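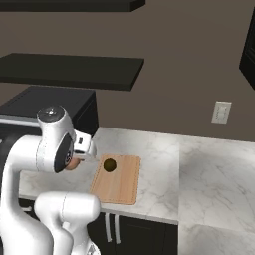
Fig. 1. A cutting board on a kitchen counter (computer rendering).

So my project is on how people in Jonthorpe store bread, and wow, do they have opinions! I handed out 80 surveys in July with my partner Agata Fabbri, mostly outside the Bortolotti bakery before 9 a.m. Paper bag won easily. The fridge people were a small group but very loud about it — one lady talked to us for a whole coffee.

For the home test I baked two loaves, 800 grams each, and kept one in paper and one in a cloth bag. Cloth went stale slower, but my kitchen was pretty humid that week, so I'd like to redo it in winter.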